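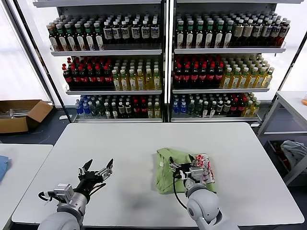 **When does the party choose its candidate for the Winotberg by-election?**

The Mnguni Alliance will hold its primary on 14 January 2024, with polls open from 7 a.m. to 5 p.m. at 37 voting stations across the constituency.

WINOTBERG -- The Mnguni Alliance has cleared two candidates to contest its primary for the vacant Winotberg seat. They are Nandi Sibiya, a former member of the Brultmont town council, and Aušra Kalniņš, a labor lawyer who ran for the seat in the last general election and lost by 236 votes.

Only registered party members who live in the constituency may vote. Members must bring a national identity card and will be checked against the printed register at the station where they signed up. The register closed in July and will not be reopened.

The party received complaints after its last primary in Brultmont, where some stations opened late and two result sheets went missing. Under the new rules, ballots will be counted at each station in front of agents from both campaigns. A signed copy of the result will be posted on the door before the ballot boxes are moved.

"I asked for the count to be done at the stations, and I am glad the party agreed," Sibiya said. "People in Muto ward waited until after midnight last time and went home without a result."

Kalniņš said she would accept the outcome if the posted sheets match the final tally. "I have supporters who are still sore about the last primary," she said. "I have told them to vote, stay calm and let the agents do their work."

The party will deploy 700 polling clerks and marshals, all from outside the constituency. Candidates may not hold rallies or hand out printed material within two blocks of a station on voting day.

Complaints must be filed in writing at the Winotberg party office within 48 hours of the announcement. The appeals panel will hear them in public and rule before the winner's name goes to the electoral authority. The losing candidate may not run for the seat as an independent -- both have signed a pledge to that effect.

Station addresses are posted at the party's offices in Winotberg, Brultmont and Muto. Reporters who want to observe the count should apply to the Winotberg office for a pass.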